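Slip in the left gripper: notes on a bad week

Posted 23 Apr 2022

The fault first showed up in January as a drift in the logged jaw width. With the fingers closed on nothing, the left gripper reported 18 mm of opening. The right one read zero, as it should. I re-zeroed the left and carried on, which was a mistake.

After that, grips on anything round began to fail. I ran 40 closures on the same jar and lost 33 of them partway through the lift. Boxy items held well enough that I blamed the pads for two days and cleaned them twice. Cleaning made no difference.

Jacinto Contreras suggested checking the pivot screws before touching the software again. The inner joint on the left unit had backed out by half a turn. That is enough play for one finger to lag the other, so a round object gets pushed sideways before it gets squeezed. The encoder sits upstream of the joint and never sees any of it.
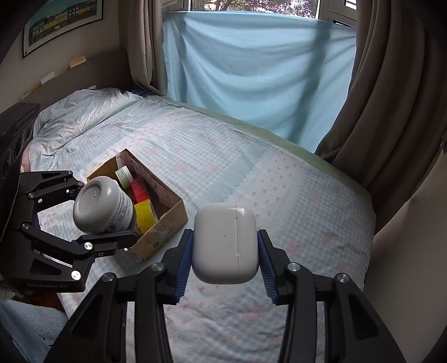

Packing run on the bed: earbud case in one gripper, grey jar in the other, open box behind.

The fix was dull. I took out every pivot screw, degreased the threads, applied medium threadlocker and left both units alone overnight. Then I zeroed them against a steel gauge block – closing on air is not a reference.

Two things I do differently now. Each session starts with a gauge block check, logged with the data. I also put a paint mark across each screw head and the arm beside it, so that any rotation shows at a glance.

I have thrown out over 30 recordings from the affected period. Arben Yordanov thinks some can be recovered by correcting the width offset. I doubt it, as the play was not constant, but he has the files and is welcome to try.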